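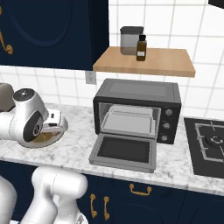 14th May

Quick one tonight, bread is in the oven and I have until the timer goes.

So I quit buying yeast back in March. Not a big statement or anything. The store was out, then out again the next week, and I had a bag of rye flour sitting there from the Christmas baking that I felt bad about. Mixed some with water in an old jam jar. Figured I'd give it a week.

Week one was bad. Smelled like gym socks. Then it went totally flat and I was sure I'd killed it, left it by the sink meaning to toss it and forgot. Two days later, bubbles. Fed it again. More bubbles. Since then it's been fine, knock on wood.

I keep it on the counter most days and in the fridge if we're away. People online get very worked up about this. Feed it twice a day, feed it at the same hour, weigh everything. I feed it when I remember. Sometimes it gets grumpy and grows that gray liquid on top, I pour that off and carry on.

What I do now, for the ones who asked after the last post:

437 grams of water. Yes I know. I used to do 450 but the dough was soup every time with the Jekeck flour, so I kept knocking a bit off and that's where I stopped. If you use a different flour you're going to need a different number, sorry.

A good scoop of starter, bubbly, whatever is in the jar minus a spoonful to keep going.

Flour till it looks like dough. Ok fine, I weigh that too, but I lost the sticky note. Will add it later.

Salt last. I forgot the salt twice in April. Eat a slice of bread with no salt in it and you won't forget a third time. (I forgot a third time.)

Mix, leave it, fold it over on itself a few times through the evening whenever I walk past. Into the fridge overnight. Bake in the morning before work if I'm up, or after supper like tonight, when I'm not.

The pot. I was using the big soup pot from my mom with the lid on and it worked great until the knob on the lid started to smell. Plastic knob. Didn't think. Took it off with a screwdriver and put a bolt thru the hole and it's been perfect ever since, ugly as anything. I did look at the Skudano one, the heavy one everybody seems to have, and then I looked at the price and closed the tab. Maybe for my birthday.

Flour notes, very short. Tried 3 brands so far. Jekeck is the one I buy, it's cheap and the crust goes dark and blistery which I like. Somlow is nicer to handle, much softer, but the loaf comes out kind of pale and the kids said it tasted like sandwich bread. Which from them is a compliment so maybe I'm wrong. The third was a store brand and I'm not going to be mean about it.

Oh and the slashing. I can't do it. I've watched the videos, I bought the little razor on a stick, I still get one sad crooked line and then the whole thing bursts out the side anyway. Last Sunday's looked like a shoe. Tasted fine. I've pretty much given up on the wheat stalk pattern and just do one cut and hope.

Somebody in the comments asked if it saves money. I don't know? Flour isn't free, and the oven is on for an hour. We eat twice as much bread now becuase it's there and it's warm. Then there's the butter. I would guess we're breaking even if you leave the butter out of it.

The heels go in a bag in the freezer and become breadcrumbs. Or they're supposed to. There are four bags in there now and I haven't made a breadcrumb since winter. If you have something to do with a lot of hard rye crusts that isn't croutons, please tell me. I've had bread soup, the kind my aunt made when we stayed up at Lund in the summers, and I remember it being good but I was also eight and had been swimming all day.

Next thing I want to try is seeds. Sunflower, maybe pumpkin, toasted first. I did one with raisins and the ones on the outside turned to charcoal so I need to figure out how to keep them on the inside. Push them in? Fold them in late? No idea.

Also this little blog went past 2,000 visits this week, mostly for the post about the leaky washing machine, which is still leaking. Hi to all of you. Update on that when there is one.

Timer. Have to go, will fix the typos tommorow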